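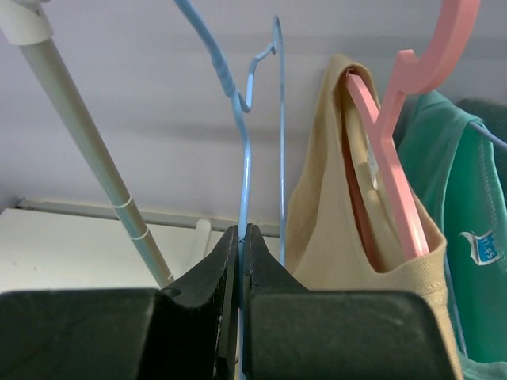
Step 4: Set the grip for wire hangers

The Drimico two-finger kit ships with a default profile meant for boxes and bottles. On thin wire it closes too early and the hanger turns between the pads. Load the wire profile before teaching any pick from a rail.

1. Open the Wevby console and select Tool, then Profiles, then Thin Stock.
2. Set the closing force to 35 percent. The default of 60 will bend a light hanger at the neck.
3. Set the minimum opening to zero. The fingertips must be allowed to meet, with the wire held in the seam between them.
4. Jog the gripper to the shaft of the hanger, below the hook. Keep clear of a twisted neck — the pads cannot seat on the wrapped section.
5. Close, wait 200 milliseconds, and check the live view from the wrist camera. The shaft should stand upright between the fingers.
6. Save the pose as PICK_A.

Neighboring hangers

Wire hangers sit close together and their hooks overlap in the camera view. Plastic hangers are easier to separate, as their color and width give the detector more to work with. If a garment hangs next to the target, teach the approach from the bare side and lower the speed to 3 percent for the last part of the move. A knit top will catch on the edge of the housing if the gripper comes in at an angle.

Pad wear

The textured pad is a consumable. Imitz, which resells the kit, lists replacements in pairs. Kianoush Talebi ran the wire profile for 630 cycles on one pair in November and logged no drops, but the pads had a groove by the end and were changed.

Known problems

Firmware older than the current release ignores a minimum opening of zero and stops short without an error. Update first. The console also resets the force value when the tool is unplugged, so re-enter it after every cable change.

Step 5: Teach the lift

Raise the hanger straight up until the hook clears the rail, then move away from the wall. Do not combine the two moves — a blended path drags the hook along the rail. Save the end pose as LIFT_A and run the pair once at low speed.

Tested by Golshifteh Kermani on the Babaei bench arm.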